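Gripper log, January

Got to the Voyle space early this evening and had the back bench to myself until 9:40, so this is a longer one than usual. Short version for anybody skimming: the new finger pads are in, the Nerby board is behaving again, and I still don't love the wrist cable.

Pads first. The old ones were plain sheet rubber glued to the fingers and they'd gone shiny, which I should have spotted weeks ago. I'd been blaming the servo the whole time! Turned the current limit up twice, got more noise and more heat out of it, and stuff still slid. Peeled the old pads off with a hobby knife and a lot of swearing, scrubbed the glue off with alcohol, and stuck down the ones with the little diamond pattern. Let them sit under a clamp while I ate dinner. If you redo these, rough up the finger face with 80 grit before gluing. I skipped that on the first pair last fall and they came off in my hand.

With the pads on I dropped the current limit back to 130 on the Verkley driver screen (whatever units that thing thinks in, the manual is no help) and ran closes with nothing in the fingers for a while. Sounds much better. No buzz at the end of the stroke, and the two fingers meet in the middle again after I moved the left horn over by one spline. There's still a hair of slop in the left linkage. I think it's the printed pin, and I have a length of steel rod at home I keep forgetting to bring in.

Then on to soft things, the part I was looking forward to. Hard blocks are easy and I'm bored of them. The blue lobed one is my favorite for this, with a thick stem to grab and a lopsided top that pulls your eye (and probably the detector's) off to one side. I've been laying the whiteboard flat on the table as a background so the wrist camera gets something pale and fairly even behind the object. 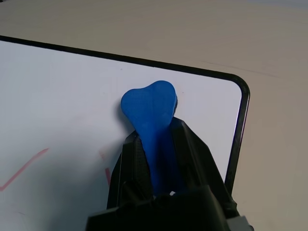

The approach height is the thing I keep fiddling with. Too low and the palm bumps whatever it's reaching for, too high and you only get the fingertips on it. I ended up making it a setting in the config instead of a number buried in the script, and I wish I'd done that back when I started. It's called stem_offset. Please don't rename it, the calibration routine looks for it by name and just quietly uses zero if it isn't there. Ask me how I found that out.

Camera notes: exposure is locked now at 3000. On auto it kept hunting every time the arm's shadow moved over the white, and the color threshold went along for the ride. Blue is easy to pick out. Red I'm less sure about, and anyone using red objects should wipe the board properly first — old marker in red or pink is going to look like a target if the threshold is loose. Use the spray, a dry eraser just smears it around.

The Nerby board dropped off USB once at the start and then never again. I swapped to the short cable and moved it off the hub. Could be either one. I'm leaving it alone and not touching anything until it does it again.

Wrist cable: still too stiff. It tugs when the wrist rolls past halfway and you can hear the servo working against it. Hostetti sells a silicone jacketed one that looks right, but shipping costs more than the cable, so I'm holding off until I've got a few other things to put on the order. If anybody wants connectors or heat shrink, write it on the sheet by the door.

Saved the config as run 1894 (the counter never got reset, ignore the number). Power supply is off at the strip, arm is parked, knife is back in the drawer.

Next time:
Steel pin for the left linkage
Try a slower close, maybe half speed
Zip tie the cable higher up on the forearm and see if that buys any slack
Make stem_offset throw an error when it's missing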